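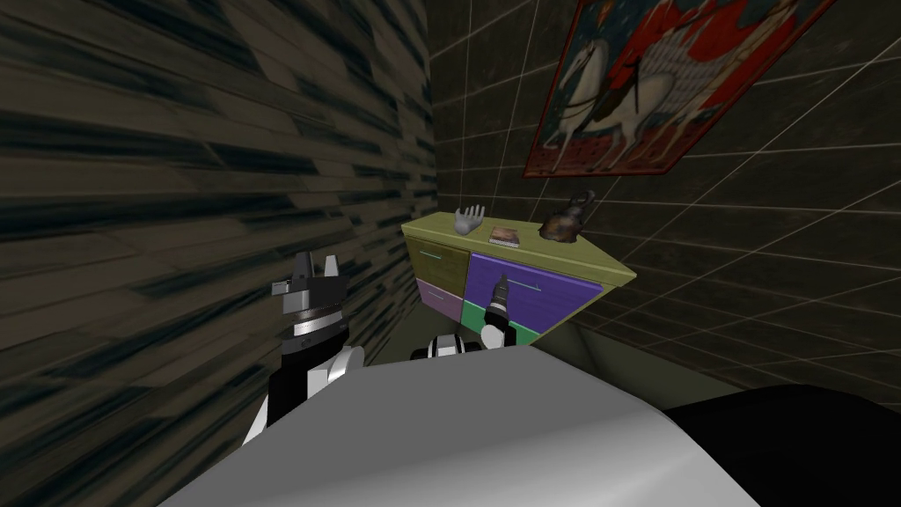
Could I skip the test board if I already love the color on the pouch, one reader asked after the last edition of this guide. You could, and plenty of people do, but please make one anyway! The color on the pouch is printed ink. The color on your furniture is powder, water, wood and the light in your room, and a test board is the only way to see all of them together before you commit.

Section 4: Mixing and Painting

By now you should have finished Section 3, so your piece is clean, dull to the touch and dry, and the hardware is in a jar somewhere you will find it again. This is the fun part. Gretside milk paint comes as a dry powder, and you make it into paint yourself, in the amount you want, on the day you want it. It behaves differently from anything in a can, so read the whole section once before you open the pouch.

What you need

Gretside powder, one pouch (186 grams)
Warm tap water
A measuring cup marked in milliliters
Two clean jars with wide mouths, one of them with a lid
A small whisk or a milk frother
A fine mesh strainer, or the foot of an old pair of tights
A two-inch Kravets flat brush, or any natural or mixed bristle brush you like
Fine sanding pad
Lint-free cloth
Scrap wood for the test board
Ernico bonding liquid (only if you are painting over an old finish)
Dust mask

CAUTION: Wear the dust mask whenever you are handling dry powder. The powder contains lime and can irritate your eyes, nose and throat. Keep children and pets out of the room until it is mixed and the pouch is closed. If powder gets in your eyes, rinse with plenty of clean water and get medical advice.

4.1 Mixing the paint

One full pouch takes 229 milliliters of water. For half a pouch, weigh the powder on a kitchen scale and halve the water to match. Scooping by eye works for a small stencil, but it will give you two slightly different colors if you have to mix a second batch halfway down a door.

1. Shake the closed pouch for a minute. The pigments settle in shipping, and the heavier ones end up at the bottom.
2. Pour the warm water into the first jar. Warm means comfortable for your hand. Do not use boiling water.
3. Put on the mask. Add the powder to the water a little at a time, whisking as you go.
4. Keep whisking for three minutes. It will look lumpy and rather hopeless at first. Keep going.
5. Let the jar stand for 11 minutes. The foam rises and the last dry bits soak through.
6. Whisk again, gently this time, and strain the paint into the second jar.
7. Check the thickness. Lift the whisk and let it drip. You are looking for something like heavy cream.

If the paint is too thick, add water by the teaspoon and stir well between additions. If it is too thin, add powder the same way, and let it stand again before you judge it.

NOTE: A few specks that streak out into lines of pure pigment under the brush are normal for this paint. If you like them, leave them in. If you don't, strain a second time through the tights.

NOTE: Mixed paint is at its best on the day you make it. With the lid on and the jar in the refrigerator it will keep until the next day. After that it thickens and starts to smell sour, and no amount of water brings it back. Label the jar clearly so it doesn't get mistaken for food.

4.2 Making the test board

Pick scrap that is as close as you can get to the piece itself. Pine for pine, oak for oak. If your piece has an old varnish on it, the inside of a back panel or the underside of a shelf makes a much better test than any scrap.

1. Prepare the board exactly as you prepared the piece in Section 3.
2. Brush one coat over the whole board and let it dry.
3. Brush a second coat over two thirds of it and let that dry.
4. Wipe Ernico clear oil over one end of the second coat.
5. Stand the board where the furniture will stand, and look at it in the morning, at midday and under your lamps at night.

You now have one coat, two coats, and two coats with oil side by side. Most people are surprised by the oil! Milk paint dries chalky and pale, and the oil takes it straight back to the rich color you saw in the jar. Dark colors shift the most. On a very deep blue or violet, the change can make the paint look like a different product altogether, so don't judge those shades until the oil is on.

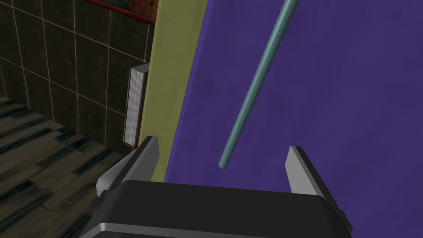 Fig. 4-1. Deep violet-blue with a faintly mottled look.

Mottling is part of the charm of milk paint for a lot of us, but it isn't for everyone, and your board will tell you which camp you are in. For a cloudier look, thin the second coat slightly and leave the brush marks crossing each other. For a flatter look, keep both coats at the same thickness and brush in one direction only.

Write the color name and the amount of water on the back of the board and keep it. You will be glad of it when you decide, as so many people do, that the chairs need to match.

4.3 Painting over an old finish

Milk paint soaks into bare wood and grips it without any help. On varnish, shellac or old paint it has nothing to soak into, and it may flake. Some people want exactly that, for a worn farmhouse look. If you do not, use the bonding liquid in your first coat.

1. Pour out only as much mixed paint as you need for coat one.
2. Stir in an equal amount of Ernico bonding liquid.
3. Use it within 4 hours.
4. Mix the second coat without bonding liquid.

CAUTION: Do not use milk paint with bonding liquid on glass, glazed tile, laminate or bare metal. If your piece was painted before lead paint was banned, do not sand it. Have it tested first, and follow local advice on safe removal.

4.4 The first coat

Work in a room that feels comfortable in a T-shirt. Turn off fans and keep the piece out of direct sun, or the paint will dry under your brush.

1. Dampen the bristles and squeeze them out.
2. Stir the paint. Stir it again every few minutes for as long as you are working.
3. Start with the back or a side, and leave the front until your hand has settled in.
4. Load the lower third of the brush and lay the paint on in long strokes, following the grain.
5. Finish one whole panel before moving to the next. Don't go back over an area once it has started to lose its shine.
6. Do moldings and carved parts before the flat areas around them, and pick up drips from the corners with a nearly dry brush.
7. Paint drawer fronts with the drawers out and standing on their backs.
8. Let everything dry until it is pale and even, with no cool or dark patches.

The first coat will look terrible. It really will - patchy, streaky, with the wood grinning through. Carry on! Every good piece we have painted at the Bundside workshop has been through this stage, including the big blue hutch by the door that everybody asks to buy.

NOTE: If brown or yellow stains come through on the first coat, stop here. That is tannin, and it is common in oak, mahogany and knotty pine. More paint will not cover it. Let the coat dry, brush on two thin coats of clear shellac, and then go on with bonding liquid in your next coat.

4.5 The second coat

1. Rub the dry first coat lightly with the fine sanding pad. A few strokes are enough. Wear the mask again.
2. Wipe off the dust with a dry cloth. Do not use a wet one.
3. Stir or strain the paint if it has been standing. Add a teaspoon of water if it has thickened.
4. Brush on the second coat the same way as the first.
5. Leave the piece overnight before sealing.

White and the two pale yellows usually need a third coat. Over dark wood, they may want a fourth, and it is worth the wait.

4.6 If something goes wrong

Paint beads up or slides away from the surface: there is wax or polish underneath. Wash the area off while it is wet, go back to the degreasing step in Section 3, and start that panel again.

Fine cracks as it dries: the coat was too thick. Let it dry fully, sand the area smooth and repaint with thinner paint.

Color rubs off on your hand: a little chalkiness before sealing is normal. If it comes off heavily, the mix was short of powder, or the pouch has been open a long time and taken in moisture.

Powder stays in hard lumps however long you whisk: the pouch has been damp. Don't try to rescue it.

Two batches don't match: pour them together if you still have enough of both. If one is already on the piece, paint the final coat all over from a single jar.

4.7 Cleaning up

Wash brushes and jars in warm water with a drop of dish soap before the paint dries on them. Reshape the bristles with your fingers and dry the brush flat. Squeeze the air out of any leftover powder pouch, fold the top down twice, clip it and put it inside an airtight jar in a dry cupboard.

CAUTION: Cloths used with clear oil can heat up and catch fire on their own. Spread them flat outdoors, away from anything that burns, until they are dry and stiff, or put them in a metal can filled with water and close the lid. Never leave them bunched up in a trash can, even for a lunch break.

Leave the drawers out until the piece has been sealed. Sealing, waxing and putting the hardware back are covered in Section 5.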